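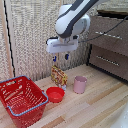
3.2 The counter and what ends up on it

I should say up front that I didn't set out to study shopping baskets. The project that Dennis Gachanja and I started in Grisanberg was about drawers, and I had a whole coding scheme ready for drawers (it ran to 20 categories, most of which I later merged). Then the diaries from our 50 households came back, and page after page was about the stretch of counter where people drop things when they come in. We ended up with 591 entries we could use, and the counter turns up in far more of them than I had planned for.

So I changed the question. I now wanted to know what makes a thing "away" in somebody's mind. A cup standing on a counter is fine for some people and a mess for others, and the same person will switch sides depending on what is next to it. One woman in Induvberg wrote that a bowl by itself is "out," but a bowl beside a basket is "on its way." I loved that, and I borrowed her phrase as a code. 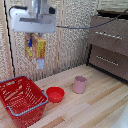
The basket codes were the hardest to settle. Aisyah Siregar coded the Induvberg diaries without looking at mine, and we disagreed mostly over baskets that people described as living on the counter for good. Is that storage, or is it shopping that never got finished? I wanted storage. Aisyah wanted a separate code, and after going back through the entries in May I gave in — she had the better reading. We called it "parked."

Snacks were a different story. People hardly ever wrote about putting a snack away as a job of its own. It got tucked into some other chore, like wiping the counter or emptying the rest of the bag, and it went wherever there was a gap.

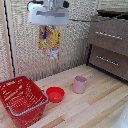
Drawers did come back into it in the end, though in a smaller part than I had hoped for. We asked people what they would do with a snack if there was a basket on the counter and a drawer within reach, and the answers leaned heavily on the basket. Where a brown cabinet with two bar-handled drawers sits right on the tabletop, I would have guessed the opposite. Several people told us a drawer is where snacks go to be forgotten. Dennis thinks they meant it as a complaint. I'm less sure, and a few of the Uysal entries read to me like a plan.

The last thing we coded was which way up things were. I nearly left this out, and I'm glad I didn't, as an upside-down bowl came up again and again as a sign that the dishes were done, while a cup on its side was read as something left in the middle of a job (see Figure 2). 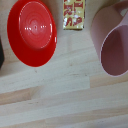 Figure 2. Bowl upside down, cup on its side, and a yellow box standing on the wooden tabletop.

We kept orientation as its own column and coded it only when the writer mentioned it. Bowls and cups were scored separately. Boxes were harder, and we come back to them in 3.3.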